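# The long way round: living with things that arrive in boxes

There is a particular sound that a delivery van makes in our lane, a sort of hopeful wheeze as it changes down for the hill, and I am ashamed to say that I can now pick it out from the far end of the garden with the radio on. I live just outside Nalstead, a market town that had, when I moved here, two ironmongers, a haberdasher and a shop that sold nothing but lampshades. One of the ironmongers is still going. The lampshades went the way of most lampshades, and these days if I want something out of the ordinary I do what everybody else does and wait for the wheeze.

I don't say this to grumble. My grandmother had her groceries brought by a boy on a bicycle and her coal by a man with a horse, and she would have thought it very odd to go and fetch either of them herself. Having things sent is an old habit which we dropped for a few decades, when everyone had a car and somewhere to park it, and have now picked up again. What has changed is the distance. Her butter came from a mile and a half away. My new kettle lid (the kettle itself is perfectly good, and I will not be parted from it) came from the other side of the world, in a box that could have held a roast chicken.

So I began to keep the boxes, at first out of guilt and then out of something closer to affection. Flattened and stood behind the dresser, they take up hardly any room, and there is always a use for them. They go under the muddy boots in November. They go down on the vegetable beds, where the worms see to them over the winter, though you must peel off the tape first or you'll be finding ribbons of it among the leeks for years. I speak from experience.

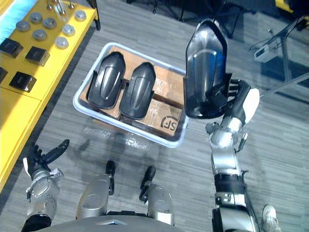 *Flattened cardboard in a shallow tray, with the tape still on.*

The parish newsletter did a survey on the subject this spring and 726 households replied, which in a place where the same survey on bus shelters drew around 200 is close to a riot. People wanted to talk about packaging! They wanted to talk about the paper sort that is lovely and the bubbly sort that isn't, and about the little bags of air, and about the neighbour who takes in everyone's parcels and never gets so much as a thank you. One reply ran to 1,752 words and was printed in full across 2 issues. I read every line of it, and I thought the passage on string was very fine.

String deserves a word, in fact. The old ironmonger, Jelport, still ties up anything awkward with it, finishing with a loop for your finger, and I have carried home a rake head, a coal scuttle and a length of guttering in that way without the least trouble. The shop smells of paraffin and rubber. The shelves go up further than anyone can reach, and there's a ladder on a rail, and if you ask for three screws you are sold three screws in a twist of brown paper. I sometimes go in for one thing and stay for forty minutes.
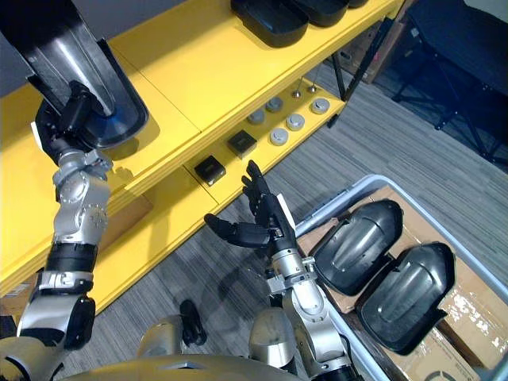
*A shelf in bright yellow, with another set back below it.*

I have grown fond of good shelves as I've got older. My own larder has the deep sort where jars go to be forgotten, and last week I met a chutney at the back that I believe predates the carpet. A friend swears by painting hers in strong colours, one for each kind of thing, so that the family can put the flour back without being told. It seems to work for the flour. The scissors remain a mystery in her house, as they do in mine.

But back to the lane, and the van. What I've come to like best is the small conversation at the gate — the weather, the state of the hill, whether the dog at the top house is in or out. It lasts no longer than a minute, and some weeks it is the only talk I have before noon. I've taken to having the gate open and a biscuit ready on the wall, under a flowerpot if it looks like rain. The kettle lid, I should add, fits beautifully, and the box is already under the rhubarb.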